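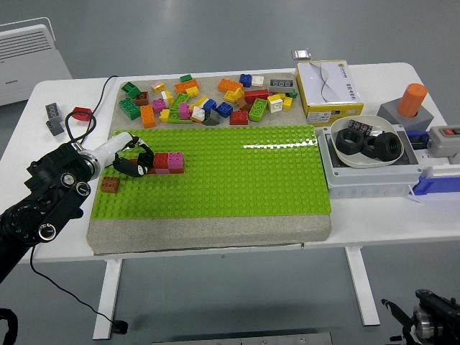
绿色底板,刚搭了一个角,其余的砖还散在后面。

我一直主张:大颗粒积木不要分色收纳,倒出来,摊开,就那么乱着搭!

去年我也迷过一阵分类盒。红的一格,蓝的一格,粉的单独一格,贴上标签,看着真舒服。可是搭起来完全不是那么回事。你脑子里先有了“我要一块红的”,手伸进红格子,拿到红的,结束了。搭出来的房子倒是整整齐齐,红墙蓝顶,每次都差不多。

摊成一堆就好玩多了。你想找一块长的,先碰到一块粉的,觉得粉的搁在红的旁边也挺好看,于是墙上就多了一截粉色。棕色那种平时谁都懒得挑的小砖,因为正好躺在手边,也有了出场机会。我最喜欢的几个作品全是这么来的,有一座歪歪的“火车站”,配色要是提前设计,打死我也设计不出来。

再说底板。我强烈推荐配一块大的,越大越好!很多人觉得底板就是个垫子,可有可无,我觉得它是整套积木里最值得花钱的一件。有了它,搭的地方和堆砖的地方就分开了:后面随便乱,前面留着空地。那片空着的凸点特别勾人,刚搭好两三块,眼睛就已经跑到对面去了,想着那边该有条路,路边该有棵树。浅绿色尤其合适,天生就像草地,什么颜色放上去都跳得出来。

桌子也有讲究。地毯上搭积木很温馨,我不反对,可是底板在软的地方一按就翘,大人蹲久了腰也受不了。找一张稳当的桌子,面要硬,按下去“咔”的一声,那个手感,我能按一下午。

我的朋友Wilson Huaranga是坚定的分类派,家里203块大颗粒,按颜色装了11个盒子。我们为这事争过好多回。他说乱堆找砖太慢,一块要翻半天。我承认,是慢。可搭积木又不赶时间,翻的时候手里哗啦哗啦响,这一段我觉得本来就是玩的一部分,省掉了多可惜。四月里他来我家,坐下来跟着翻了一晚上,临走还惦记着那块没找到的黄砖。

收的时候更省心,一个大筐,双手一搂,全进去。散在桌边的那几块别忘了捡,下次缺的往往就是它们。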